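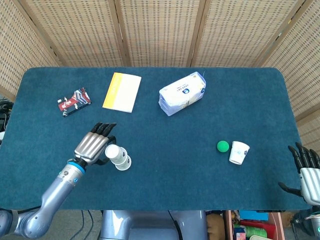

Small items on the covered table: flat box, booklet, tissue pack, two nested paper cups.

Comari Tabletop Items

README for the small-items set, Kenddale room
Version of July 2018
Maintained by Yara Srour and Huw Parry

Summary

Comari is a set of small, light, everyday items laid out on a covered table, with notes on how each is stored, placed and replaced. The set holds 121 items in 8 groups. Most are things found in a desk drawer or a coat pocket: paper goods, small cartons, soft packs, disposable cups. Nothing in the set needs power and nothing is sharp.

The notes below cover the table, the divider and the groups that appear in the picture. The remaining groups are listed in groups.txt.

Table and surround

The table is rectangular with rounded corners at the far end. The top is covered in a dark teal, carpet-like material with a fuzzy, slightly mottled surface. Light items do not slide on it as they do on a bare top, and layouts made on bare tables should not be mixed with these. The cover is brushed in one direction before each layout. Lint shows on it, mostly from the tissue packs.

A folding divider with woven beige panels stands behind the table and along the sides. The panels have small rectangular openings and are separated by darker wooden strips. Keep the divider in an arc. When it is pulled straight, the side panels no longer cover the shelving and the background changes between layouts.

Groups shown

Flat boxes. Small printed cartons, thin enough to lie flat. The one on the table is red, white and black. Store closed. Crushed corners are recorded in condition.txt and the box stays in use until a flap tears.

Booklets. Thin, soft covers. The one shown is mostly white with a bright yellow band along its left edge. Booklets curl if stored upright, so they go in the tray under the weight board. Do not write item numbers on covers.

Tissue packs. Soft packs in translucent plastic wrap. The shape changes with handling. Press flat by hand before placing and do not try to restore the original creases. Opened packs are removed from the set.

Paper cups. White, with faint light-blue printing. Cups are kept nested in twos and count as one item while nested. A pair may be placed upright or on its side; record which. Replace the pair when either rim is bent.

Placement

Items are spaced apart with no contact between groups. Slight angles are wanted, and nothing is squared to the table edge. The far half of the table is filled first. Up to 10 items may be out at once, but most layouts use fewer.

Layout sheets give item number, group, resting side and approximate angle. Angle is judged by eye. Two people checked 60 sheets in April (Arwel Eynon and Tegwen Kemeys) and agreed on resting side for almost all of them. Agreement on angle was poorer and the field should be treated as coarse.

Files

items.csv: one row per item, with group and storage tray
layouts.csv: one row per placed item
condition.txt: dated notes on wear
groups.txt: group names and handling rules

Known problems

Early rows in layouts.csv use "card box" and "flat box" for the same group. Both spellings are kept.

Nested cups were counted singly in the first version of items.csv. Totals from that version are too high.

The Gendow trays are labeled on the lid only, and lids have been swapped at least once. Check the contents against items.csv before putting anything back.

Contact

Corrections to item rows go to Myfanwy Rowlands at the Watkins office. Please quote the item number and the tray.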